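Koubek holds off Bortolotti to take Briscombe opener

March 16, 2019

Zdeňka Koubek led the last 51 laps of the Starkance Late Model Classic at Briscombe Speedway and held off a late run from Dario Bortolotti to win the first round of the dirt oval season.

Koubek started eighth after a poor qualifying effort and spent the opening stages stuck on the bottom of the track behind slower cars. She moved to the high side after the first caution and passed three cars in two laps, then worked her way into second when the leader brushed the wall coming off turn four.

The winning pass came on a restart. Bortolotti chose the inside lane, slid up in the middle of turns one and two, and Koubek drove under him on the way to the back straight. He stayed within a few car lengths for most of the remaining distance but only drew level once, in lapped traffic with 8 laps left.

"I could hear him on the outside and I thought he had me," Koubek said. "The car was good in the centre of the corner but I had to wait on it coming off. If there'd been another yellow I don't know that I would have won it."

It was her first win at Briscombe in a full-length feature. She had finished second at the track in July of last year, also from outside the front three rows.

Bortolotti, who set the fastest time in qualifying, said his tires had gone away by the halfway point.

"We went a step softer than she did on the right rear and it was the wrong call," he said. "It was great for the first part of the race. After that I was just trying to keep it off the fence."

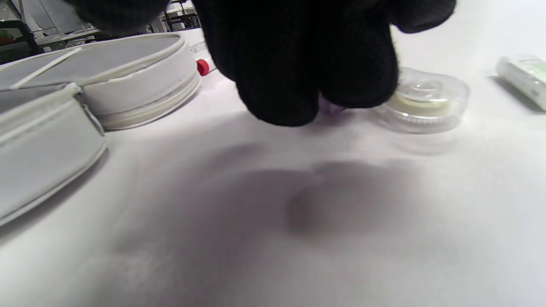
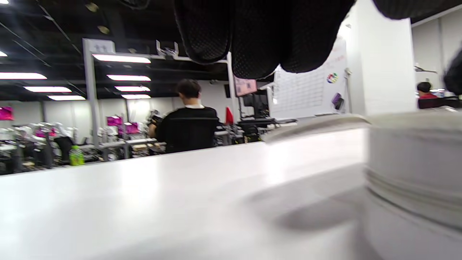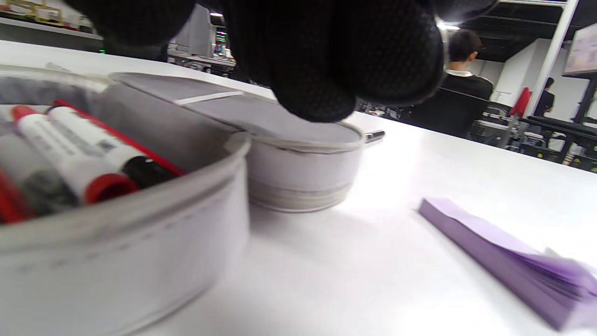
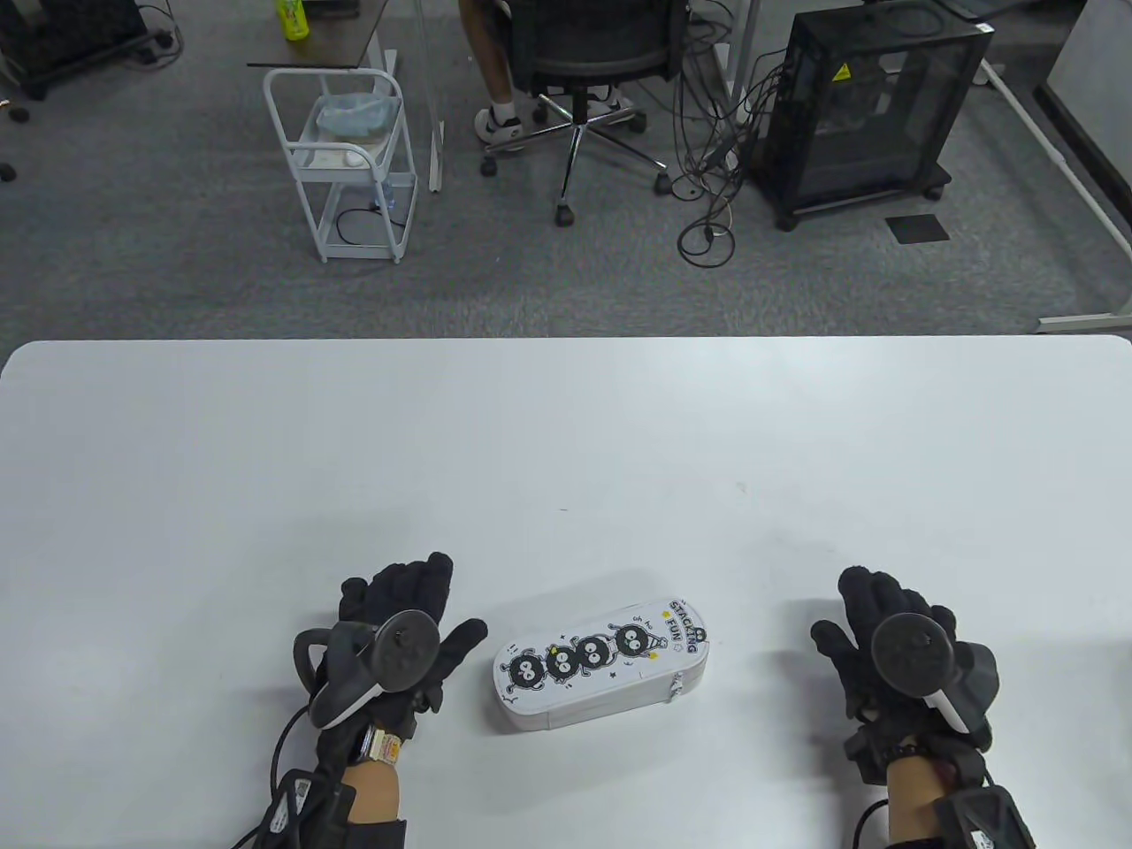 The feature was slowed by four cautions. The longest came when two cars tangled at the entry to turn three and a third, with nowhere to go, climbed over the front wheel of the car ahead. All three drivers walked back to the pits. Track crews needed several minutes to clear the racing line and spread absorbent on an oil spill before the field was allowed back up to speed.

Rain the night before had left the surface heavy for hot laps, and officials ran the water truck only once before the heats. By the time the feature was lined up, a black strip had formed around the bottom and there was a narrow cushion against the outside wall. Several teams changed tires on the grid when they saw how quickly the track was drying out.

Koubek's crew left the car alone apart from a small adjustment to the rear spring. She races car number 261, prepared in the Martinelli shop, where the chassis was rebuilt over the winter after a heavy crash in the second-last event of the previous season. The team had planned a test day before the opener but called it off when the engine came back late from the builder.

"We unloaded with no laps on anything," she said. "New motor, new front end, and a seat I'd sat in once. Qualifying showed it. The guys stuck with what we had written down from last year and it came to us."

The win gives her the early lead in the Vomovby Series standings, with Bortolotti second. Points are paid for heat races as well as the feature, and Bortolotti's heat win kept the gap between them small.

In the sportsman division, the feature was shortened after a run of early spins used up the time limit. The winner led from the front row. The runner-up lost his placing in the scales when his car came in light, and was moved to the back of the finishing order. His team did not protest the decision.

The street stock feature went the full distance without a caution, and the first two cars crossed the line side by side. Race control reviewed the transponder times before confirming the result in favour of the car on the outside.

Paid attendance was 521, which the speedway said was up on last year's opener, when a cold wind kept many people at home. The new bleachers on the back straight were open for the first time. Work on the pit road lighting isn't finished, and teams parked in the lower row were asked to bring their own lights for the next meeting as well.

The series stays at Briscombe for round two, which will be run over a shorter feature distance with an inversion of the top qualifiers. Bortolotti said he would be back with the same car. Koubek has entered but said her team would strip the engine first to look into a drop in oil pressure she noticed during the last caution.

Pit gates open at noon and the drivers' meeting is at four. Entries for the late models and sportsmen close the night before. Street stock drivers can still register at the gate.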